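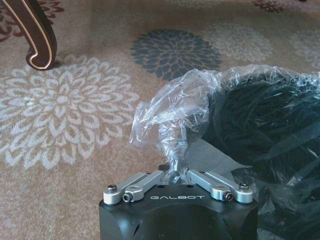 Beige carpet, big flowers.

Moving my grandmother's recipes out of the tin

By Tamsin Tautahi
February

So I finally did it. After years of saying "I'll get to it when things calm down" (things have never once calmed down), I pulled Nana's recipe tin off the top of the fridge and started copying the cards into a proper book.

There are 516 cards in there. I know because I numbered them in pencil on the back as I went, after I dropped a stack and spent a whole evening putting desserts back with desserts. Nana had her own system and I'm only just starting to understand it. Soups are under W, for winter. Anything with canned pineapple is under P, even the ham. There's a section marked Halcombe, and that had me stumped until my mother remembered it was the street where they lived when she was little, and those were all the recipes Nana got from the neighbors there. So you've got pickled beets next to a lemon cake next to something called Pidari bread, and the only thing they have in common is a fence.

I made the Pidari bread first. I have no idea who or what Pidari was. My mother thinks it was a lady's last name, my uncle says it was a bakery, and they've each told me this with total confidence. The card says "flour till it feels right" and "bake as usual." As usual! The first loaf came out like a doorstop. For the second one I used milk where I'd used water, let it sit out on the counter until after lunch, and gave it 11 more minutes in the oven than I thought it needed, and oh my goodness. I ate the heel of it standing up with too much butter and called my mother with my mouth full.

What's slowing me down is the handwriting. Nana's is fine, it's big and loopy and leans to the right like it's walking into wind. But lots of the cards came from other people, and some of them wrote in the teeniest script you ever saw, in pencil, on cards that have since been splashed with who knows what. One of them is a plum sauce with nearly the whole middle gone under an old stain. I can read "plums" and "vinegar" and "do not let Shehu stir." I would give a lot to know what Shehu did.

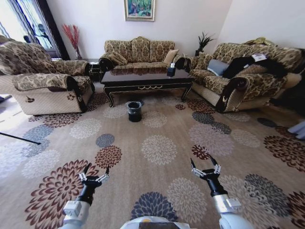

I went back and forth for a long time on whether to type everything up or write it out by hand. Typing would be so much faster, and my cousin keeps telling me I could just scan the lot and be finished by supper. But I want a book that lies open on the counter and gets flour in it. So by hand it is, one recipe to a page, with a bit of room at the bottom for notes. I've been going through pens like crazy trying to pick colors for the different sections, and I've landed on maroon, dark brown and a slatey blue-grey, the same as the big flowers on a tan carpet, which look so good together that I quit fussing. Maroon is for baking, brown is for meat and gravy, and blue-grey is for everything Nana filed in a place that makes no sense to me. That last one is getting the most use by far.

The book itself is a Vusanach, the fat one with the cloth spine. It wasn't cheap, and I did stand in the store holding it for a while. But the pages don't bleed through and it really does stay flat, even at the very beginning, where most notebooks fight you. I can get four recipes done in an evening before my hand starts cramping. Five if they're short, and there's a whole run of dips that are basically "mix and chill."

I'm leaving her side comments in, by the way. All of them. My aunt thinks I should clean it up a bit for the grandkids, but "Too dry, Roy ate it anyway" is worth more to me than the recipe under it. The fruitcake card has nine separate notes on it, written over I don't know how many Christmases, and they disagree with each other about the brandy. The amount only ever goes up.

Next up is the W section, so soup for a few weeks, which suits me fine with the weather we've been having. There's a split pea one I remember eating at her kitchen table with my feet not touching the floor. She wrote "ham bone from R." on it, no other name, and I've got my mother working on who R. might have been.

If anybody reading has a bread recipe that looks like the Pidari one (milk, a little honey, caraway on top), please leave me a comment. I'd love to know where it came from.

Filed under: Kitchen, Family stuff, Paper & pens

Recent posts
The great button jar sort-out
Marmalade, second try
Why I gave up on the blue kettle
A long walk and a short pie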